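Laundry helpers, part two: the folding service I keep getting asked about

So after I wrote up the drying rack business in May, my inbox filled with one question - what about the folding thing? Fair enough. I signed up for Rundon, the try-at-home laundry service from a little outfit called Holmgren, and I've been meaning to get my notes in order ever since.

Quick version of how it works. You pay 223 dollars for the starter plan, and for that you get the hand-held grippers on loan, a stack of lesson cards and a spot on their waiting list for the folding arm itself. You work through your own laundry with the grippers, one in each hand, and they use those sessions to teach the arm your folds. The bigger plan is 400 and adds a second household member. I didn't bother, my husband folds towels into balls and I don't want any machine learning that from him!

Now for the tips, which are good even if you never go near the service.

Start with the heavy knits. I know, everybody wants to begin with dish towels (so did I), but a sweatshirt or a pair of sweatpants has enough body to hold a crease while you fuss with your grip. Thin T-shirts slither off everywhere.

Put your basket right up against the table. Mine is a green woven one and it sits lower than the tabletop, so I can let a leg or a sleeve rest over the rim while I sort out the other end. Less lifting, and my shoulders noticed.

Pinch a real fold of fabric, a good thick one. If you only catch the surface, the cloth pulls out the moment you lift. Same goes for your fingers, by the way, or for kitchen tongs if you're fishing a sock out from behind the dryer.
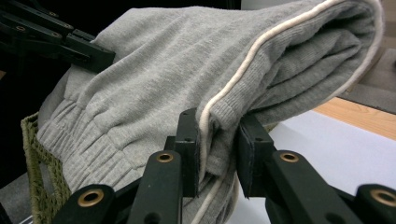
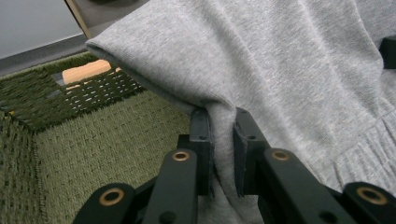 Gray knits both times, with a good fat pinch between the pads.

Randi Sjögren wrote in to say she tried the starter plan too and quit after two weeks, as her hands got tired long before the basket was empty. She does sweatpants the old way now, legs together, then in thirds, and she thinks the money would be better spent on a decent table at the right height.

I don't think she's wrong about the hands. Twenty minutes is my limit, and then I go make coffee. I do disagree on the money, a bit. The lesson cards alone fixed my sweatshirt problem: sleeves across the back first, hood down flat if there is one, then bottom hem up to the collar. I'd been doing the hem first for my entire adult life and wondering why the stack leaned.

A few smaller things:

Do ribbed cuffs last. They spring back and will drag a sleeve out of line if you try to set them early.

Side piping is your friend. If your sweatpants have a stripe or a seam down the leg, line one leg up on the other by that and forget the waistband.

Wipe the gripper pads with a barely damp cloth before you start. Lint builds up and they get slippery.

Don't sign up if you have a tiny laundry closet. You need elbow room on both sides.

Would I pay again? For one more round, yes, mostly out of curiosity about the arm. Brarkow has a similar plan for 600 and I can't see what the extra gets you apart from a nicer carrying case. If you've tried theirs, write and tell me how it does with fitted sheets, and I'll put the answers in the next installment.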